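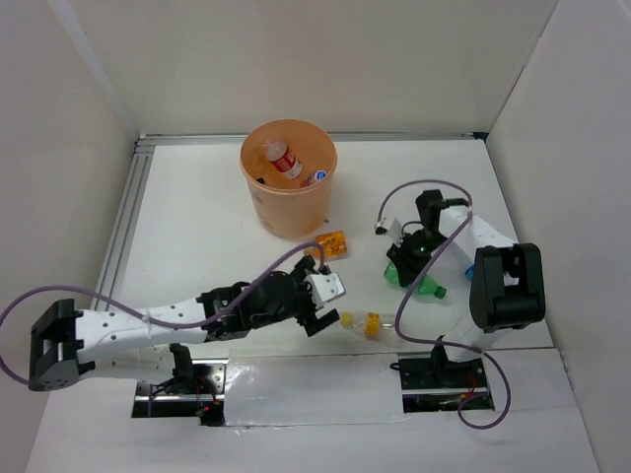 Do the caps stay on or come off before the bottles go in the bin?

On. Caltero's sheet says caps on, bottle emptied, label left alone. Loose caps go through the screen at their end and get lost, so stop putting them in a separate tub.

May 17, 2024

Bin sorting notes, drinks containers. Same orange bin as before, back of the table, left of middle. Scuffed but sound, no cracks when I ran a thumb round the inside. Keep it.

Mixed load again, bottles and cans together. Plevby want them seperate from July but for now one bin is fine. Cans to go in first if poss – they sit at the bottom and don't roll out. Full length bottles stood on end stick up past the rim and then the next thing in knocks them over. Lay them at a slant against the side.

Red label bottle went in on a slant and was no bother. Clear one with the yellow cap and the green one with the green cap are both fine to go in as they are. Orange can likewise, check for dregs first, sticky table last time and I ended up doing it twice with hot water.

Capacity. Arsenault's old note says 40 litres for this bin, can't be right, must be the one in the corridor. Measure it. Tape is in the Wundbridge drawer, or was. 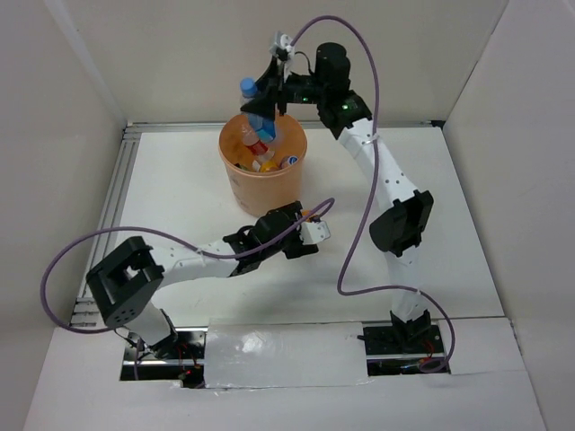

Also re capacity, litres don't help much with bottles anyway, it's nearly all air. Squashing them first would get a lot more in but Caltero won't take them squashed (label reader can't cope aparently). So whole bottles, emptied often. Swap the bin over when anything is proud of the rim by more than half its length.

Blue caps, yellow caps, green caps – all same stream, colour makes no difference. Asked twice now, writing it here so I stop asking.

Running total on the tally sheet is 1,271 containers. The last page has 31 crossed out and put back in, leave it, it adds up.

To do
measure bin, write the volume on the base in marker
wipe table down, rails as well, grooves fill up with grit
new liner sacks, the 60 litre ones, thin ones split on can edges
ask Plevby if cartons count as anything
second bin for cans before July, same shape if they still make it

Smell not bad today. Window open anyway.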